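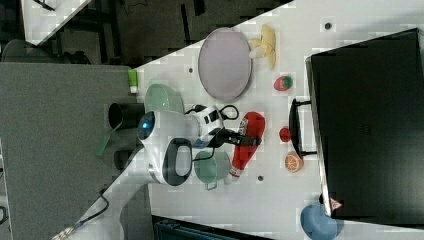
Toy food and kitchenware on the white table, with the round plate, the pot and the bowl.

Tusorel Play Kitchen – README

The set has 984 pictures of toy food on a table, in 12 folders. Each folder is one arrangement of the items. The names of the items are in items.txt, one name per line.

Fruit has its own label for every kind – banana, strawberry, orange half. The ketchup bottle is under "bottle", not under "food". In April we corrected 49 labels where pot and bowl were exchanged.

Last change: 10 June 2024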